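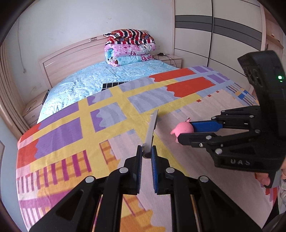
Bedroom set / Small items

December, started 9:40

Sorting out what lives on the bed and what doesn't. Zlata wants the small item list closed before the break, so I'm writing this up as I go. Zuzana is on the Ambaye kitchen list this month and I'll copy her at the end.

Sheet first. We're keeping the patterned one with the wide yellow bands. Bereket wanted to go back to the plain gray from Skallari, and I see why, it's easier to smooth out. But small things in gray vanish on it. On the patterned one the pink keychain shows up well enough against yellow and less well on the pale pink blocks. Put it on yellow when there's a choice. The orange-red blocks with the wavy edges are fine for anything gray.

The sheet creeps. After an hour of handling things on it the far side has come untucked and there's a ridge down the middle. I pulled it tight twice this morning and then folded the end under the mattress the way Sosina does it, with the corner laid flat before tucking. Held until lunch.

Items handled so far:

Round pink toy keychain. Small, smooth, ball-shaped, with a couple of stubby bits sticking out and a loop with a short metal link. Rolls if you put it down on the slope near the pillows. The loop folds under the body half the time and then there's nothing to hook. Lay it on its side with the loop out and leave it. Item number 451 on the sheet, old number crossed out.

Long gray flat piece. Thin, squared at one end and pointed at the other, with a small step along the edge. It's listed as "misc. flat, gray," and that's no help to anyone. Amanuel thinks it came out of the Umov box with the desk items. I asked him to check the Umov packing list before we rename it. Until then it stays under 63 and goes back in the shallow tray, never the deep bin. I spent a good while this week with my arm in the deep bin looking for it.

11:15

Went through the drawer tray with Sosina. We agreed to split it in two: things with a loop or ring on one side, flat things on the other. Mixed together, the rings catch on everything and you lift out four items when you wanted one. She cut a divider from the lid of a shoebox. It's ugly and the fit is loose at one end, but the two halves stay apart.

Also moved the tray from the floor to the chair by the bed. Less bending.

12:30
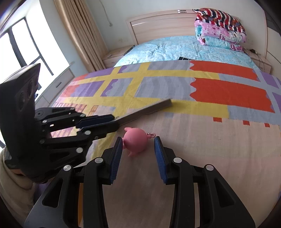
Light is the other thing I keep meaning to write down. The window is bright by midday and anything dark held up against it turns into an outline. Pulling the curtain halfway helps but then the near end of the bed goes dull. Best I've found is curtain open, work at the near end, and lay the items out with your back to the wall and not to the closet. Amanuel prefers the blind down and the ceiling light on. We tried it his way for twenty minutes and the yellow went brownish, so I put it back. He can argue with me about it when he's in.

Two-handed passes over the bed are awkward for people under a certain height. Bereket leans in with his knee on the mattress, and everything light slides toward the knee. Told him to stand at the corner. He says the corner is worse for his back. Could raise the bed on blocks. There's a set in the Surkari cage, I think, unless they went out with the old frame. To check.

Item total after this morning's merge with the closet list: 1,433 lines. 900 of those have the new labels. The rest still carry the handwritten ones, and a fair number of those have smeared. The pink keychain's label won't stick to the toy itself because the surface is too smooth and too curved. I've put it in a zip bag with the label on the bag. Same for the other round ones.

14:05

Zlata came by. Fine with the sheet, fine with the divided tray. She does not want the bags, says people will leave the item in the bag and hand over the bag. Fair. Compromise for now is a paper tag tied through the loop when it's in storage, tag off when it's on the bed, tag kept in the tray. We'll see how many tags are left by next week.

Left to do:
- Umov packing list, gray flat piece (Amanuel)
- bed blocks, Surkari cage (me)
- second yellow-banded sheet so one can be washed. Sosina has the receipt for the first
- string for tags, the thin kind
- send this to Zuzana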